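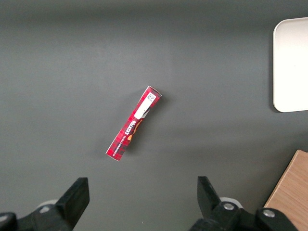 Innes, May

Figure 1. A slim red and black cardboard box with a white label and QR code at one end. The lower edge of the label appears torn or folded.

3. Why people keep the box

When we began asking people in Innes about the empty packaging in their homes, we expected the conversations to be short. We had planned for a few minutes on the subject at the end of a longer interview about household storage, tucked in after the questions on closets and garages, and we had left very little room for it on the answer sheet. What we got instead were some of the longest and friendliest talks of the whole study. People who had given us one-word answers about their basements would get up, go down the hall, and come back with an armful of cartons they had been saving for years, and they were glad to tell us about every one.

The literature has tended to treat kept packaging as a kind of leftover, something that stays in the house only until its owner gets around to throwing it out. We understand why. Most earlier work on the subject grew out of studies of household waste, and if you start at the curb and work backward, anything that hasn't reached the curb yet looks like a delay. Our 300 households were recruited through a survey of storage habits, so we came at the matter from the other end, and we think that difference in starting point explains a good part of the difference in what we found.

3.1 Boxes kept for a return that never comes

The most common reason people gave us was the simplest one: they might need to send the thing back. What surprised us was how long this reason went on working after the return period had passed. Several people told us quite cheerfully that they knew the item could no longer be returned, and that they were keeping the box anyway, "in case." We asked in case of what, and the answers wandered pleasantly through repairs, warranties, moving to a new house, and selling the item someday to a neighbor or a cousin.

Small boxes with labels of the general kind shown in Figure 1 came up often in this part of the interviews. For many people the label mattered more than the carton. It was where they expected to find a model number or a code if anything went wrong, and some of them would have happily let the box go if they had trusted themselves to hold on to the label. A few had tried peeling labels off and sticking them in a notebook, and most of those had given it up within the year. The notebook got lost, they said, while the box stayed put on its shelf where anyone could find it.

We did ask whether people had ever gone back to a kept box for the information on it. Many had, though usually for something other than what they had saved it for. One woman had kept the carton from a Wovura table lamp in case the lamp broke, and had used it only to check what size bulb to buy. Another household had a Galtis kettle box that served mainly to settle an argument about how old the kettle was.

3.2 Boxes kept because they are good boxes

A second group of reasons had nothing to do with the product at all. People like a good box. They like one with a lid that closes properly and corners that haven't gone soft, and they find it hard to put such a thing out with the recycling when there is nothing the matter with it. We heard this from people of every age in the study, in very nearly the same words, and we confess that all of us on the project recognized ourselves in it.

These boxes do get used, but slowly. They hold buttons, spare keys, Christmas hooks, seed packets, and the cords of appliances long gone. They also hold other boxes, which makes them awkward to record, and we spent more time than we would like to admit deciding how a nested set ought to be entered. In the end we followed the household: if the owner spoke of the set as one thing, so did we.

3.3 How the material was coded

Interviews were transcribed in full and coded in Hidex by 2 readers working separately, who then met to talk over the passages where they disagreed. We started with 3 broad headings (return, reuse, and sentiment) and kept them through the whole analysis, although the line between the second and third grew thinner as we went. A cookie tin that holds sewing things because it has always held sewing things could fairly sit under either one. Where the readers could not settle on a heading, the passage was given both.

We had hoped to say something about the size of the kept boxes as well. Our answer sheet asked only whether each was small, medium, or large, and when we compared sheets we found that the interviewers had very different ideas of what medium meant. We have left size out of the tables in Section 4 for that reason, and would suggest that anyone repeating the study carry a tape measure.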